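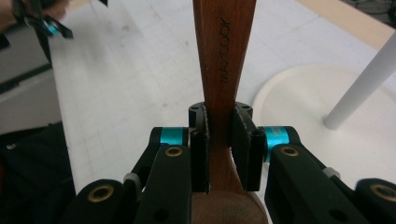
Keststead Celebrity Relationship Coverage Set, release 9

Contents

3,409 short entertainment news items in English, each one reporting, denying or commenting on a relationship between two public figures in film, television or music. Items were collected from 516 feeds. Full article text is not included. Each record holds the headline, the first two sentences, the outlet code and the labels listed under Fields.

Fields

item_id: integer, stable across releases
headline: string, original case kept
lead: string, first two sentences
outlet: four-letter code, see outlets.csv
claim_type: rumor, denial, confirmation, breakup, other
source_type: named, unnamed, social_post, none
pair_id: links items that concern the same two people

Names in headline and lead are replaced with numbered tokens. The key is not distributed.

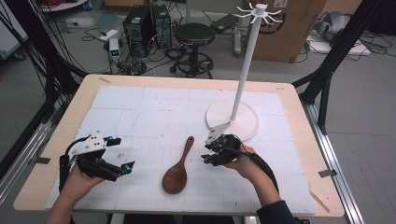
Two hand-held grippers and a wooden spoon on a grid-marked board.

Labeling

Each item was labeled by two readers, Ffion Kemeys and Malachy Madigan. Disagreements went to Mererid Ruddock, whose label is final. The most frequent disagreement was between rumor and other, mainly for items that report two people at the same party and draw no conclusion. The rule adopted in release 7 is that such an item is a rumor only if the headline names both people.

"Sources close to" counts as unnamed. A manager or publicist quoted by name counts as named. A quote with no attribution at all is none.

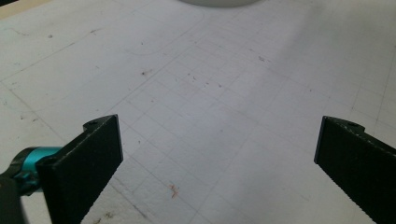
Denials that repeat the original rumor in the lead are still labeled denial. In releases before 7 some of these were labeled rumor, so claim_type counts should not be compared across that boundary. The file changes.txt lists every item_id that was relabeled.

Known problems

1,405 items come from outlets that reprint agency copy. Near duplicates were left in and share a pair_id but have no flag of their own.
Dates are the feed date and may trail publication by a day.
Gelora items from September lack source_type.

Last update: 26 Feb 2019
Maintainer: Eifion Beddoe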